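Robots at Work: The Rules That Help Keep People Safe

A learning page for young visitors, from the Ikham Center for Machines and Work

Robots have rules, and so do the people who work with them. Some rules are written down in long documents called standards. Others are habits that a good workplace teaches to everyone who comes through the door. This page explains a few of them, using a robot arm at a table of kitchen things and play food.

What is a standard?

A standard is an agreement about how something should be made or done. People who know a subject well meet, discuss it and write down what they agree on. Then other people can follow the same instructions, even if they live far away and have never met.

You use things made to standards every day. A light bulb fits its socket because the two companies that made them agreed on the size. Standards for robots cover such matters as how a robot is stopped in an emergency, how fast it may move near people, and which warning signs must be placed on a machine.

A workplace may also have rules of its own. The rules on this page come from the Trelura project, which is part of our center. The full list has 63 rules. Most of them are written for grown-up engineers, so we have chosen a few that are easier to understand.

The robot's reach

A robot arm can stretch, bend and turn. The space it can get to is called its reach. Before any work begins, the team finds out how far the arm can go in every direction. People keep out of that space while the arm is moving – even when it is moving slowly.

Things inside the reach matter too. If a cup is there, the arm could bump it. For this reason, every object on the table is chosen on purpose, and the team knows what each one is.

The work at hand

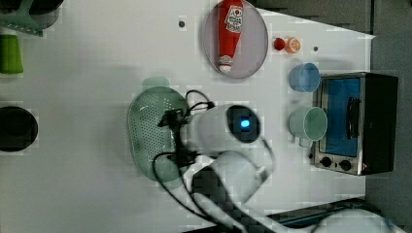 The arm reaches in over the table, and a small blue light glows at its wrist.

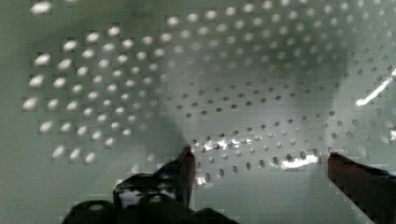

A small camera near the gripper gives this close view of a surface full of little holes. 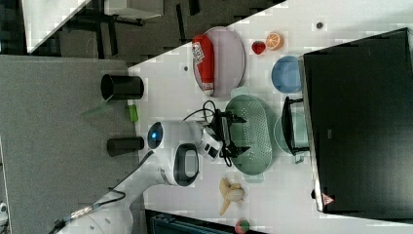 The open gripper is directly above the green colander. A yellow banana lies nearby, partly peeled.

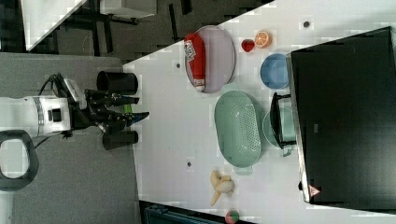 Now the gripper is at the left side of the table, with a small green object between its jaws.

Rules for the people

These rules apply to everyone in a Trelura work area, including teachers, students and guests.

1. Know where the stop button is. Find it before the robot is switched on. Anyone may press it if something looks wrong, and no one will be in trouble for pressing it.

2. Keep hands away from a moving arm. If an object falls over, leave it alone and tell the person in charge. The robot must be stopped before anyone reaches in.

3. Tie back long hair and tuck in loose sleeves. Scarves and necklaces must be taken off.

4. Have 2 trained adults present. One runs the robot. The other watches the people and the space near the robot.

5. Read the signs. A triangle is often used to warn of a hazard. Look for the small triangular sticker with red on it in the third and fourth pictures. If you see a warning sign and do not know what it means, ask before you touch anything.

Rules for the robot

A robot does not know that a rule exists. People must build the rule into the machine or write it into the program. At Trelura, the Indotier checklist is used for this. It has 8 checks, and all of them must be finished before the arm may move. Some of the checks are:

– The arm has a speed limit, and the limit is switched on.
– The gripper squeezes only as hard as it needs to.
– Cables have enough room to bend when the arm turns.
– The arm stops if it meets something it did not expect.

If one check fails, the work waits. The problem is fixed, and the team starts the list again from the first check.

Words to know

Gripper: the part at the end of a robot arm that holds things. The gripper on this page has two fingers.

Hazard: something that could hurt a person or cause damage.

Joint: a place where a robot arm can bend or turn, like your elbow.

Try it at school

Choose a machine you know well, such as a classroom pencil sharpener. Write 2 rules for the people who use it and one rule for the machine itself. Trade papers with a partner. Can your partner follow your rules without asking you any questions? If not, change the words until they are clear.

Teachers may ask for printed copies of this page at the Cuypers Room front desk.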